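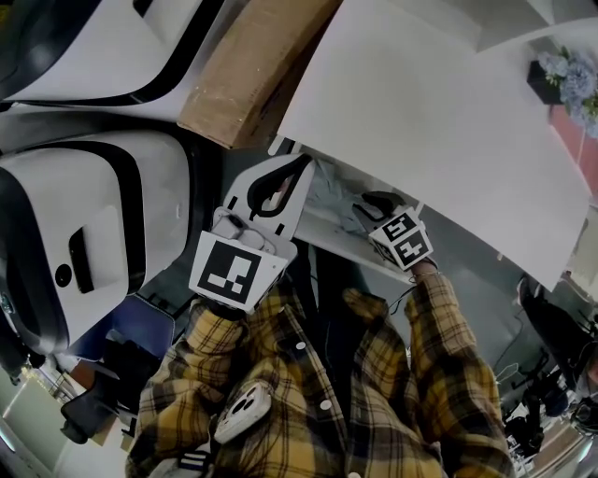

Fabric Softener and Laundry Boosters: Your Questions

Do I need fabric softener at all?

Probably less than the bottle wants you to think. Softener coats the fibers, and on towels that coating gets in the way of drying yourself. I quit using it on towels in September and have yet to miss it.

What about scent beads?

They make clothes smell. They don't clean anything. Gilberto Arango wrote in to say his shirts stay "fresh for 9 days" with Tulanix beads. Perfumed, sure. I'd still wash the shirts.

Is the fill line on the cap right?

Look at who printed it. For a normal load I use 2 tablespoons of liquid detergent, and less when the water is soft. 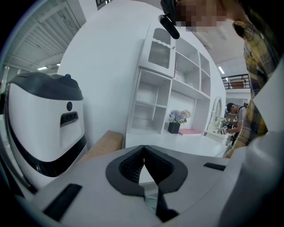
If your clothes come out stiff or a bit slimy, try cutting the dose before you buy another product to fix it. An extra rinse helps too.

Does vinegar work as a softener?

A little, maybe. People online swear by it, and some washer makers warn that it can wear on rubber seals. Check your manual. Never mix it with bleach.

Are dryer balls worth $23?

Halen wants that much for a set and says they last 800 loads. I'd like to meet whoever ran the 800 loads. Buy a cheap set or skip them.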